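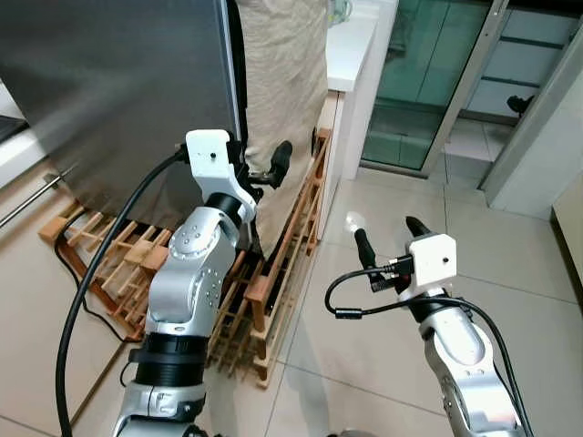 報道関係各位

キッチン収納の見直しサービス「Escombe」提供開始のお知らせ
床や家電まわりの寸法を測り、物の置き場所を家ごとに設計

2022年3月24日
株式会社Citow

株式会社Citow(以下「当社」)は、家庭のキッチンを対象とした収納見直しサービス「Escombe(エスコム)」の提供を開始いたしました。本サービスは、調理器具、食器、保存食品などの置き場所を利用者とともに見直し、日々の調理と片付けにかかる手間を軽減することを目的としております。

■開発の背景
当社が昨年実施した利用者アンケート(有効回答494件)では、キッチンの片付けについて「物の定位置が決まっていない」との回答が最も多く寄せられました。また、大型家電の脇や正面に物を置いているために扉の開閉がしにくい、ラックを床に置いたことで清掃が行き届かないといった声も多く見られました。これらの結果を受け、当社は収納用品の販売に先立って置き場所の設計を行うサービスの開発に着手いたしました。

■サービスの内容
担当者がご自宅を訪問し、床面、家電の周囲、作業台および棚の寸法を測定いたします。所要時間は約60分です。測定後、使用頻度に応じた配置図を作成し、ご希望に応じて移動や入れ替えの作業も承ります。現在お使いの木製ラックや保存容器は、原則としてそのまま活用いたします。タイル床のご家庭には、目地の清掃方法と、ラックの脚に取り付ける保護材の選び方もあわせてご案内いたします。

なお、ガス機器および電気設備の移設は本サービスの対象外です。冷蔵庫など大型家電の移動をご希望の場合は、お申し込み時にご相談ください。

■試験提供の結果
正式提供に先立ち、151世帯を対象に試験提供を行いました。参加者からは「夕食後の片付けを家族で分担しやすくなった」「同じ調味料を重ねて購入することが減った」などの感想をいただいております。一方、配置図の文字が小さいとのご指摘があり、正式版では用紙を拡大いたしました。

■責任者のコメント
サービス設計責任者 Khrystyna-Mariia Lysenko
「キッチンの使い方はご家庭ごとに異なります。お手持ちの品と普段の動作を丁寧に伺い、無理なく続けられる配置をご提案してまいります。」

■今後の予定
7月より、賃貸住宅向けの簡易プランを追加する予定です。対象地域および料金の詳細は、決まり次第、当社ウェブサイトにてお知らせいたします。

■本件に関するお問い合わせ
株式会社Citow 広報室
担当:Khrystyna-Mariia Zinchenko

最終更新:プレスリリース掲載時
シェア 12 コメント 0
お問い合わせ | © Citow | ページの先頭へ戻る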